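Rurkis Tabletop Loom
For scarves, table runners and anything else up to 20 inches wide

I've been weaving for a long time and selling looms out of my shop in Laltville for a good chunk of it, and this is the one I keep steering people toward. It's a small rigid heddle loom that folds flat, weighs next to nothing and goes together with one hex key. My first loom took a whole Saturday and two phone calls, so you can see why I'm fond of this one!

What I like most is the ratchet. On cheap looms the pawls slip just when you've got your tension right, and then you say words you shouldn't. The Rurkis ones are metal, they click, and they stay put. The heddle block has three positions (up, down and rest) and the slots are deep enough that the heddle doesn't hop out when you beat hard. I beat very hard. You'll hear me from the street.

The standard heddle suits a medium yarn, the sort you'd knit a sweater with. If you want to go finer there's a closer-set one in the drop-down, and I'd get it at the same time because it ships in the same parcel.

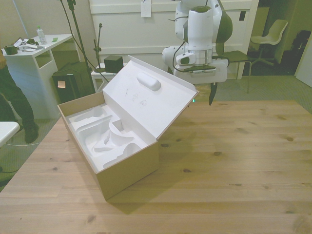

Priya Lyons wrote to me after her first month with it: "I warped it on the kitchen counter on a Tuesday night and had a scarf by the weekend. My edges were terrible, but the loom was great. The only thing I'd change is the shuttles, they're a bit rough. I sanded mine down and now they fly."

She's right about the shuttles. Mine had a burr or two as well. A few minutes with fine sandpaper and a dab of beeswax sorts it out, and I now tuck a little square of sandpaper in with each loom I send.

Now, warp length. You can wind on over 400 centimeters if your yarn isn't too fat, which is plenty for two scarves back to back with enough left for fringe. Use the paper strips when you wind on, please. I skipped them once on a wool warp and the whole thing went soft in the middle.

What you get:
Loom frame, unassembled
Standard heddle
Two shuttles
Warping peg and clamp
Threading hook
Hex key
Paper strips for winding on

Stand sold separately. I use mine leaned against the table edge and have never missed it, but Eamon Lenihan, who teaches my beginner class, swears by the stand for his back.

Spare heddles are $39 each. Looms go out from Laltville within 3 working days, and you can pick up from the shop if you'd like to try one first. There's always one warped by the window, so come and throw a few rows.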